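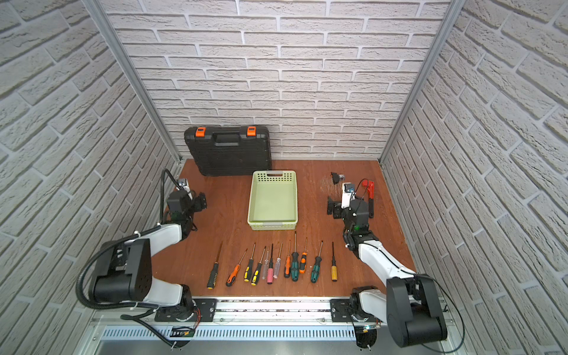
Every spring the internet decides I need to reorganize my tools, and every spring I end up reading advice from people who seem to own a single screwdriver and a label maker. So, a thread on toolboxes, screwdrivers and the claims people make about both.

The advice going around this March comes from a Zascombe leaflet my neighbor Elikem Ametepe handed me over the fence. It promises a "complete reset" of your toolbox in 11 minutes. I have needed longer than that to find the leaflet again.

Step one, says the leaflet: get everything out and lay it flat where you can see it. Fine. I agree with this one. My grandmother agreed with this one and she had never read a leaflet in her life.

Step two: "Group by frequency of use." This is where I start squinting. How do you know how often you use a screwdriver? I know which one I grab. I grab it because it's on top. Put a different one on top and I'd grab that instead.

Group by tip. Flathead with flathead, Phillips with Phillips, anything odd in its own spot. The screw doesn't care how often you visit it.

Then by length inside each group. Long ones go in first along the side of the box, stubby ones go wherever they'll fit. I've tried it the other way and you spend the evening fishing. 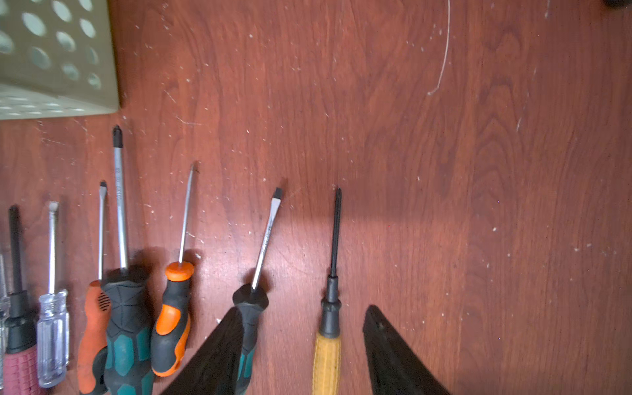
Screwdrivers out on the table, tips all the same way. Clear handles, a pink one, an orange one.

Lining them up like that does one useful thing. You can look along the tips and spot the one that's been used as a chisel, a paint can opener, or a pry bar. Every household has one. Decide whether it's a screwdriver or a paint can opener and then stop putting it back with the screwdrivers.

On handle colors. Seidu Agyeman swears by them and says he can reach for the right driver by color without looking at the tip. I asked him which color was which. He got the first two and then went to check. Color works if you bought one set from one maker and never lost any. That describes a shop display.

Clear plastic handles get a bad rap as cheap. Some are. Some have been in a drawer longer than I've been paying rent and still turn screws. I'd look at the shaft where it goes into the handle before I'd look at the plastic. If it wiggles there, out it goes.

Now the baskets. The leaflet wants a perforated basket for "active items," and Zascombe will happily sell you 3 of them in a bundle. I like a basket with holes. Grit falls through and you can see what's in there. What I don't buy is that you need three. Give me one on the table while I sort. Whatever is still in it at the end of the evening goes in the box or in the trash.

And before someone replies with it, yes, thin screwdriver tips will poke out through the holes. Either stand them handle down or keep the skinny ones out of the basket.

The bigger question is whether a plain black toolbox with a carry handle on top and a couple of latches is still good enough. The leaflet thinks it isn't. The leaflet thinks you want the Galtton wall system, where each tool hangs on its own peg. I've seen one in person. Lovely. The owner still kept the tools he really used in a coffee can by the back door.

A box has a handle. You carry it to the thing that's broken. I have yet to see anyone carry a wall to a dripping faucet.

What I'll grant the wall people: a deep box with no tray turns into soup. You want the small stuff in something inside the box. A jar, an old pencil case, whatever. I do not think you want the $75 insert.

Latches. Open and close them a few times with the box full before you lift it by the handle. I have dropped the contents of a toolbox down a flight of stairs exactly once, and I can still hear it.

Cleaning. Someone told me to soak the handles in Gelluline. I tried it on one and got a handle that smelled like a swimming pool and was sticky in exactly the same places as before. Warm water, dish soap, an old toothbrush, then dry the metal properly. Keep the water away from the seam if the handle's cracked.

Wipe the table too, before and after. Wood shows every speck of dust and grit, and if you slide metal around on top of grit you get scratches. I have a table at home that could testify.

Somebody is going to ask about those "500-piece" kits. Count the pieces that are bits you'd need a museum to find a screw for. Asante hardware had one on the counter last time I was in and even the man at the register called it a gift, meaning you buy it for somebody else.

Things I'd keep: a couple of flatheads in different widths, the same in Phillips, one long thin one, one short fat one. Duplicates are fine. The spare goes in the kitchen drawer, where it was going to end up anyway.

Elikem has asked for the leaflet back. He's planning to start on his garage with it tonight at six and says he'll be done by dinner. I'll post his time when I get it.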